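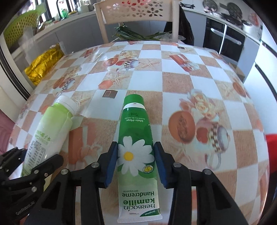

Item 2: the hand-held gripper open around a tube of hand cream, kitchen table.

Drornau Residents' Workshop
Minutes of the November meeting

The meeting opened at 6:40 p.m. in the upstairs room in Clivton. Minutes of the October meeting were approved with one correction: the cost of the replacement door lock was left out and has been added.

1. Open day
The open day brought in about 40 visitors. Members agreed that the sign at the street door was too small. A larger one will be made before spring.

2. Gripper demonstration
The team from Stadia reported on the demonstration of the hand-held gripper. It was held in a home kitchen with ordinary household items. The tool has two fingers with rubber pads, and the person holding it lines them up on either side of an object before closing. A member asked why a tube of cream was chosen over a block or a box. The team said soft packaging is harder to judge, as it gives when squeezed, and visitors could compare it with things they pick up every day.

There was a question about whether patterned tablecloths cause trouble for the camera. The team did not have an answer yet and will bring one next time.

Visitors asked mostly about price and whether children could try it. Agreed: children may try it with an adult next to them – one at a time.

3. Visit to Won
Won has offered a tour of its packing line for up to 28 people. Five places are held for new members. The bus will cost $600, to be paid from the events budget. Motion carried, one abstention.

4. Other business
The extension cords need labels. The key to the supply closet is still missing. Anyone who used it on the open day should check their coat pockets.

The meeting closed at 8:05 p.m.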